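Ticket 327 – left/right gripper comparison, left one keeps dropping sync
Opened by: Maj-Britt Hägglund
Assigned to: Kjell Grønli
Status: open, waiting on a cable

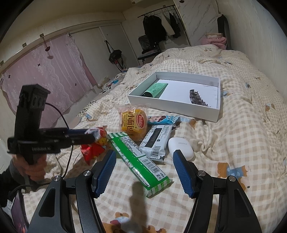

## What I'm seeing

Hi Kjell! So I've been running the two hand-held grippers side by side on the snack sorting task (bars and little wrapped things on a duvet, then into the white box), and the left one is driving me up the wall. It records fine for a while and then the finger opening value just freezes. The video keeps going, the fingers keep moving in my hand, but the number sits there like it went to lunch. The right one hasn't done it a single time.

Both are on the same firmware, both charged overnight. I have the blue ribbed pads on the right one and they look good, no tearing.

## Tuesday, 9:40

Did the boring stuff first. Restarted both, re-paired both, restarted the Jinby logger on the laptop. Same freeze on the left, on the second take. I saved that one in the shared folder as `left_freeze_a`.

## 10:15

Swapped the USB ports on the hub. The problem stayed with the left gripper, so I think we can leave the hub alone. (I was really hoping it was the hub, we have a spare!)

## 11:05

Okay, this is more interesting. I looked at the log and it's always the same line before the freeze:

```
enc: no reply in 300 ms, holding last value
```

So the encoder goes quiet and the logger holds whatever it had. It never asks again, which seems like a bug all by itself – can you pass that on to whoever looks after Jinby now? Even if my gripper is broken I'd like it to retry or at least beep at me.

## 11:30

Tried wiggling things. If I hold the left gripper upright and let the cable hang in a loop, it can go several minutes with no trouble. If I turn my wrist in to reach for something flat, it freezes pretty fast. Did the same wrist turn with the right one maybe a dozen times and got nothing.

I'm now fairly sure it's the cable or the connector. Haven't opened the housing, I don't want to lose those tiny screws in the bedding.

## Kjell, 1:20 pm

Sounds like the connector to me too. Please don't open it yet. Two things to try:

- Tape the cable to your sleeve so the plug can't get pulled, then do the wrist turn again.
- Set the timeout to 747 in the config and see if the freeze goes away or only comes later.

The retry thing is known, it's on the Skameo list. I'll add your log to it.

## 2:10 pm

Taped it. Much better, but it still froze once, on a long bar. With the new timeout it took longer to give up and then froze exactly the same way, so I put it back to 300.

For the comparison itself, I'm only keeping the right-hand numbers for now. I don't trust anything from the left after this morning, and I'd sooner redo about 2 hours of takes than argue over them later.

## Still to do

- [ ] New cable for the left gripper (Kjell, the short one from Strömberg if there's any left)
- [ ] Rerun the wrist turn test with no tape
- [ ] Redo the left-hand takes
- [x] Log uploaded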